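Outdoors > Fishing > Interviews

Fishing the slow water at Lake Jilard

November 13, 2021
By Orhun Taşdemir

8 min read

Mitsuko Ishida had already put her rods away for the day when I got to the landing at Lake Jilard. She fishes early and is usually done before lunch. She has guided on the lake for 14 years, mostly for walleye and smallmouth bass, and before that she fished the Tejada River below the dam with her father.

I wanted to talk to her about late fall, when most boats on the lake are already in storage. She prefers it to any other part of the year.

"In August you share every point with jet skis," she said. "The fish are there, but they're deep and they're spread out, and you only get a couple of decent hours. In November they bunch up. You might go all morning without finding them, and then you find them and you don't have to move again."

Her boat is a 14-foot aluminum with a tiller motor, bought used in Vavitz. She has thought about something bigger and decided against it. The ramp at the north end is steep and the lower part of it is in bad shape, and she launches alone most days.

I asked where she starts on a cold morning.

"The mouth of Sernemo Creek," she said. "There's an old channel that runs out from it, and it stays deeper than what's on either side. Walleye sit on the edge of that channel when the water cools off. I start shallow and work out. If I haven't had a bite by the time I reach the second drop, I go somewhere else."

She uses a plain jig with a minnow for most of this. In clear water she goes down to an eighth of an ounce, and if the wind is pushing the boat she goes heavier so she can still feel bottom. Color matters less to her than it does to her clients.

"People bring a whole box of colors," she said. "I carry white, chartreuse and a dark one. If I'm not getting bit I change my speed before I change the color. Most people fish too fast in cold water. I do it too, when I'm impatient." 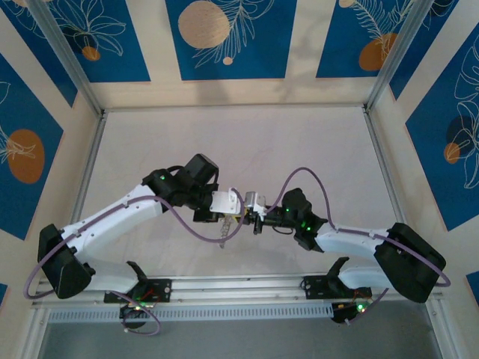
The part she finds hardest to teach is the bite itself. A cold walleye often does nothing more than stop the jig, and a beginner waiting for a tug will miss it all morning.

"It just feels heavy," she said. "Like you picked up a leaf. I tell people to set the hook on anything that feels different. You'll set it on a lot of leaves. It doesn't cost you anything."

Smallmouth are another matter. Ishida leaves them alone once they move to their wintering holes, which on Jilard are along the rock bluffs on the east side. They can be caught there, sometimes one after another, but some of those holes are deep and fish brought up quickly from the bottom don't always do well after release.

"I had a day years ago when two of us caught bass until our hands hurt," she said. "We let them all go. When we came back past the spot there were 3 floating. I haven't fished that hole in winter again. I don't tell my clients where it is, either."

She isn't against keeping fish. Her family eats walleye through the winter, and she'll clean a client's catch at the landing if they ask. She keeps the smaller legal ones and puts back the big females, and she asks people in her boat to do the same. Most agree. One man didn't, and she took him back to the ramp and refunded half his money.

"He was within the law," she said. "I told him that. But it's my boat."

We talked for a while about the water level. The lake was drawn down early this year and the flats by the Sernemo bridge came out of the water weeks before they usually do. Ishida walked them in rubber boots and marked stumps and a rock pile on a paper map. She has a depth finder, but she still likes to see the ground for herself when she can.

"There's a rock pile I'd been catching fish on for years and I had the shape of it all wrong," she said. "I thought it was round. It's long, and it points at the channel. I'd been anchoring on the bad end."

Her advice on clothing was short. Wear wool next to the skin, bring a second pair of gloves in a dry bag, and keep the life jacket on even when the lake is flat. She has gone in once, off the dock, reaching for a rope. The water was 8 feet deep there and she was in heavy boots.

"I was maybe an arm's length from the ladder and I very nearly didn't make it," she said. "That was with a jacket on. I think about it when I see somebody standing up in a canoe in a sweatshirt."

She plans to keep going out until the ramp ices over. After that she'll fish the Tejada from shore on the milder afternoons — there's a stretch under the highway that stays open — and tie jigs at her kitchen table.

She doesn't ice fish. She tried it for 2 winters with a neighbor and sold him her auger.

"I like to move around," she said. "Sitting on a bucket, I just got cold and ate all my lunch by nine."

She takes bookings for spring walleye starting after New Year's, no more than 2 people to a trip. Live bait is included, and clients need to buy their own license before they get to the landing. The store in Vavitz sells them and opens at five on weekends.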